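Call for Participants: Design Competition for the Muslow Depot Conversion

Gadeck invites architecture and engineering teams to submit concept designs for the conversion of the former Muslow bus depot into a public library with housing above. The competition has two stages and is open to firms of any size. Joint entries are accepted if one firm is named as lead.

Scope
The existing hall is a single-story steel structure with a clear span of 40 meters. The roof trusses are to be kept. The program calls for a library and reading room at street level, 78 rental apartments on the upper floors, and a shared courtyard open to the street during library hours. New floors must carry their loads to separate foundations. The condition survey completed in June by Mridha is part of the competition package.

Submission, stage one
Site plan at 1:1,000
Typical floor plans and one long section
Structural concept, two pages maximum
Statement on reuse of existing materials
Drawings are submitted as PDF through the Trollix portal. Physical models are not accepted at this stage.

Selection
Up to 8 teams will be invited to stage two and paid a fixed fee. Entries are judged without names. Any sheet showing a firm name or logo will be removed from review.

The site remains closed until the guided visit on 7th July. Written questions go through the portal, and replies are posted there for all registered teams. 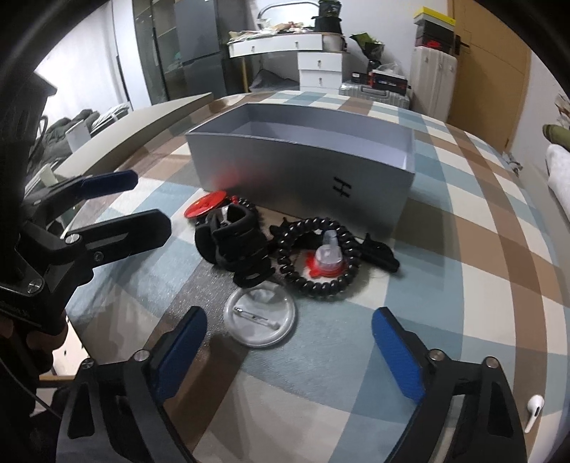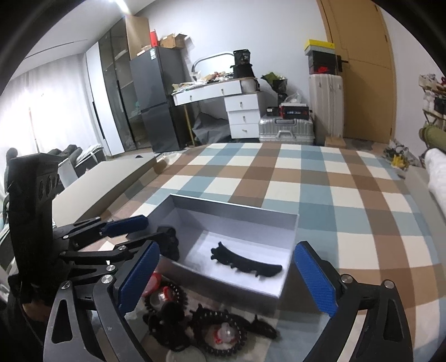
Comments
Ostrava_K: Does keeping the trusses rule out cutting openings in the roof deck between them? The courtyard would need daylight from somewhere, and the scope text only mentions the steel.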